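Hall news, October

Quick one this month, kids are off school and I'm typing this at the kitchen bench with one hand. Sorry in advance.

Main thing is the curtains. The old stage curtains at Kalbridge Hall are coming down. They've been up there longer than most of us have lived here and the lining's gone to crumbs. Usa Chaiyaporn had a go at patching the left one in winter and her needle went straight thru. So new ones. Quote came back from Hovstead at $3195, that's for both sides plus the track, hemmed and fireproofed, delivery included. We have the money from the plant sale and the quiz night. Just.

Colour is still being argued over. It's down to 3 samples, dark green, a sort of wine, and a navy. They're pinned up inside the front door, go have a look and put a tick on the sheet. One tick each please.

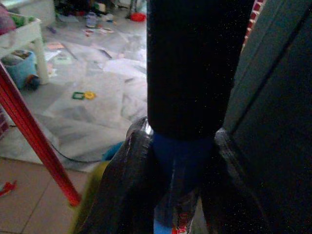 Navy is ahead at the moment, which I didn't expect. My worry with navy or anything properly dark is the fluff. Matt black is the worst of the lot for it, every white speck sits there and shines at you, same as on the black cylinder in the photo, and that's a little thing next to a whole curtain. Under stage lights you'd see it from the back row. Vichien Sangkhawat reckons a lint roller on a pole would fix it. Vichien can do the rolling then.

Hems. The Hovstead ones finish 2 inches off the boards so they don't drag. The old ones dragged and that's half of why they're wrecked.

Old curtains are free to whoever wants them. There's a lot of good velvet in the middle bits once you cut away the edges. The Onsri puppet people have asked for some already, the rest is first in. Bring your own bags, it sheds.

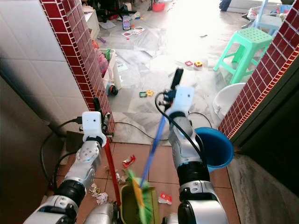
Taking them down needs tall people, or people who own a decent ladder. Starting 9am, should be done by lunch if the track bolts behave. Wear something you don't like, the dust up top is shocking. Masks if you're asthmatic. Tea and Usa's lemon slice after.

Other bits, fast:

Chairs. We're meant to have 44 of the stacking ones and we don't. If you borowed a few for a birthday, no questions, just drop them back by the side door.

Flarik are playing again at the end of the month, doors 7pm, the fiddle player is over her tonsils. Supper is bring a plate. It'll be the last gig with the old curtains so clap loudly.

Hall key, the spare one with the green tag, still missing. Check your coats.

Next newsletter when I get to it. Curtain ticks before then pls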